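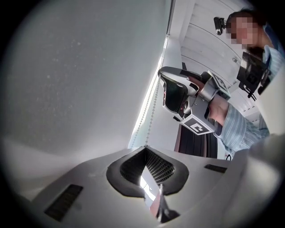
Cosotura is seeking one Gripper Maintenance Technician for its hand-held data collection unit at Gulgate. The technician will look after 3 pairs of grippers, including their finger pads, vents, housings and calibration. Each pair is used by a single operator in furnished rooms, on everyday tasks such as working window blinds. The square printed markers on the housings must stay flat, clean and fully readable, and the mesh on the finger pads is inspected at the start of every shift. The post reports to Vasanthi Akanda, Equipment Manager, and begins in December.

Duties

Replace worn finger pads and set the closing gap to the unit's written standard.
Clear the vent slots and wipe down lenses – no solvents on the pads.
Recalibrate after any drop, and enter the result in the Edet log.
Keep the spare parts cabinet stocked and labeled.

Thin objects are the hardest test of a gripper's adjustment. Fingers that meet slightly out of line will still lift a cup, but they let a beaded cord slide out to one side. Applicants should be comfortable making small corrections by hand and checking them on the real object.
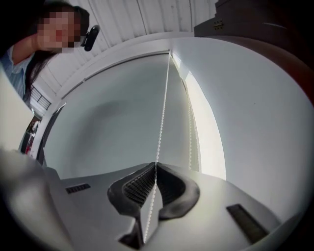 Yen-ting Choi adds that a technician should spend the first month collecting alongside the operators, as most faults are felt in the hand before they show up in the log.

Requirements

Two years of experience in the repair of small electromechanical equipment.
Ability to read an assembly drawing and keep clear written records.
Basic soldering. Experience with camera calibration is welcome – training is available.

To apply

Send a resume and a one-page account of a repair you have carried out to Reda Farouk, Room 123, Gulgate, quoting reference 348. Interviews include a short bench exercise. Applications close at 5 p.m. on the last working day of the month.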